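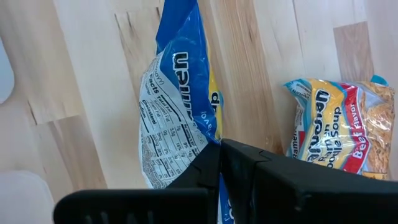
*Ramen in the blue packet, on the wooden top.*

# Cestden Grappling Dummy

The Cestden is a training partner with no opinions. It won't tell you about its podcast, it won't ask to go light and then crank your neck, and it has never once left a toenail in anybody's shin. It also won't get any better, so expect to be winning by the end of May.

We make it in the kneeling, arms-forward position, which suits most guard passing, front headlocks and guillotines. You can roll it on its back for mount and side control. It will stay there. Enjoy the feeling, you won't get it on the mat.

## What you get

- One Cestden dummy, shipped **unfilled**
- 2 spare hand straps (the hands take the worst of it if you drill armbars)
- A funnel, which you will lose
- A filling guide, one sheet, both sides

## Filling it

The shell arrives flat and looks like a pair of coveralls somebody gave up on. Use old clothes, towels, retired gis cut into strips. Pack the legs first, then the hips, then work up. Pack it harder than you think you need to. A soft dummy folds in half the first time you shoot on it and you end up wrestling a duvet.

Please don't use sand. We've put this in the guide in capitals and people still use sand. A sand-filled dummy weighs as much as a small car and the seams go at the groin, and we don't cover that.

Allow an evening for the job. Lorraine Hollis, who sews the heads and has filled more of these than anyone, does it in front of a movie, but she has forearms like a tree surgeon.

## Versions

**Cestden Standard.** Canvas shell, fixed arms. Fits most adult gi jackets in A2. Black or gray.

**Cestden Grinach.** Same body with the Grinach shoulder joint, so the arms bend and come back. Better for kimuras and arm drags. The joint clicks for the first few weeks and then stops clicking. If it starts again, write to us.

There was a Wihongi version with longer legs for triangle work. It's out of production. The legs were too long, it fell over sideways, and one customer's dog took against it. We still stock the spare straps.

## Care

Wipe the shell with a damp cloth and mild soap. Leave it to dry somewhere with air moving through it. Don't put it in the washing machine, even if it fits, and don't store it sitting up in a dark hallway unless you live alone and have strong nerves.

Zippers like a little candle wax now and then.

## Ordering

Part number 202 for the Standard. Add a G for the Grinach. We ship from Sotport, and pickup is fine if you ring first, mornings only. The shells have a 2 year warranty on stitching and zippers. Throws off balconies are at your own expense.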